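Larkano Kitchen Pack review: what the $325 gets you

I run the purchasing side of a small automation group, so I get the pitch for every simulation add-on going. The one for Larkano's Kitchen Pack was that we could put off buying a second arm. At $1,746 per seat for the base license, plus 325 for the kitchen models, I wanted more than a nice demo before I signed.

We had it on trial for 28 days in December. Chi-keung Chu did most of the driving and I did most of the complaining. Setup was quick, I'll give them that. The import tool took our gripper model the first time, where Pelupessy's needed a support ticket and two patches. 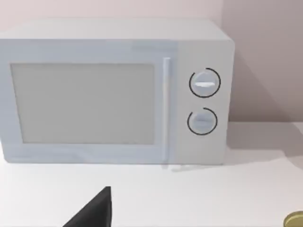
Appliance models are what you pay extra for, and they are a mixed bag. Shapes are clean and the handles are a sensible size to plan a grasp around. Detail is another matter. The microwave has two knobs with a black ring around each, and no numbers or lettering anywhere on the panel. Fine for practicing a reach. If your job involves setting a cook time by reading the dial, budget hours for making your own labels – the sales sheet is silent on that.

Then there's the renewal. Updates cost 100 per seat each year, and the quote I was sent left that line off until I asked. King-fai Peng at Hodwood, our reseller, fixed it the same afternoon, but I'd check yours.

Would it replace a second arm? I don't believe it. We still want hardware time before anything goes to a customer, and I've kept the arm in next year's plan. Kenditz sells a plainer set with fewer appliances and no yearly fee, and I'd try that first if you only need doors and drawers.

We bought one seat. Chi-keung wanted three.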